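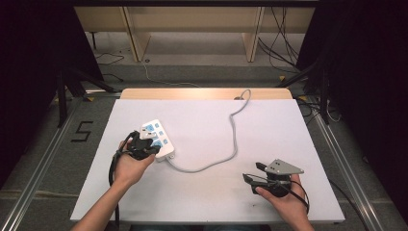
White power strip with blue safety shutters in the sockets

Can I run a chest freezer off a power strip in the garage?

Asked by hcorrea
Category: Home > Electrical > Outlets and cords
Viewed 3,709 times

We moved in at the start of September and the garage has one double outlet, on the wall by the side door. The opener takes one half of it. The freezer has to go on the opposite wall because of the water heater, and its cord is 12 feet short of reaching.

What I have now is the freezer plugged into a white power strip, and the strip plugged into an orange extension cord that runs along the back wall behind the shelves. The freezer is a Norosora, the smaller chest model. It has been running like this for 8 days with no trouble. The manual says "do not use with extension cords or adapters" but every manual says that.

My brother-in-law says the strip is fine as long as nothing else is on it. My wife wants it off the strip before we fill the freezer. Who is right? Also the strip has the shutters in the sockets, the kind for kids, if that makes a difference.

Thanks,
Heriberto Correa

3 answers

Answer from wiltamska_dave
Marked as best by the person who asked

Your wife is right. Take it off the strip.

A chest freezer doesn't use a lot of power once it is cold, but the compressor pulls several times its running current each time it starts, and it starts many times a day for years. Contacts in a cheap strip loosen and heat up under that. You also have two extra connections in the line, one where the strip meets the extension cord and one where the freezer meets the strip. Connections are where these things fail, usually long before the wire does.

The shutters are there to stop a child from pushing something into the socket. They have no bearing on how much load the strip can take.

The other problem is that most strips have a switch or a breaker on them. If somebody bumps the switch, or the breaker trips while you are away, you lose the food.

What I would do, in order:

Have an outlet put in on the freezer wall. If the wall is unfinished it is a short job for an electrician. Ask whether it should have its own circuit, and ask about GFCI, which your local code probably requires in a garage.

If you can't do that right away, see if the freezer can go on the side door wall for now, plugged straight into the outlet. Check the manual for the clearance it wants at the back and sides.

If neither works, leave the freezer empty and unplugged until one of them does.

I would also get a freezer alarm. I have the Sitcombe one, with the probe on a flat wire that goes under the lid gasket. It is loud enough to hear from the kitchen. Change the battery once a year.

One more thing. Look up the temperature range for that Norosora. Some freezers are not rated for an unheated garage in winter.

Answer from pk_lower_road

Mine has been on a strip since we bought the house, never a problem. Keep it off the floor so it doesn't get wet. Cieślak Hardware has heavy ones with the metal case, mine was cheaper than the 100 dollars the guy wanted just to come look at the garage.

Comment from wiltamska_dave
A metal case doesn't change the contacts inside. Feel the plug after the compressor has been running a while. If it is warm, stop using it.

Comment from pk_lower_road
Its a little warm but it's always been like that

Answer from Jolene T.

Agree with the first answer. Also don't run the cord behind shelves where you can't see it. We had one back there and a shelf foot was sitting on it.

If you do get an electrician, ask for the new outlet to be set higher than the top of the freezer. Ours is down behind it and I have to drag the whole thing out to reach the plug when I defrost.

Comment from hcorrea
Thanks all. Freezer is on the side door wall for now, straight into the outlet. It's tight with the car in but the door opens. Manual says garage use is OK down to 0 F. Getting a price on the new outlet.

Comment from Jolene T.
Get two prices.

Related questions
Why does my GFCI trip when the freezer starts?
How much space does a chest freezer need behind it?
Is frost on the lid a bad gasket?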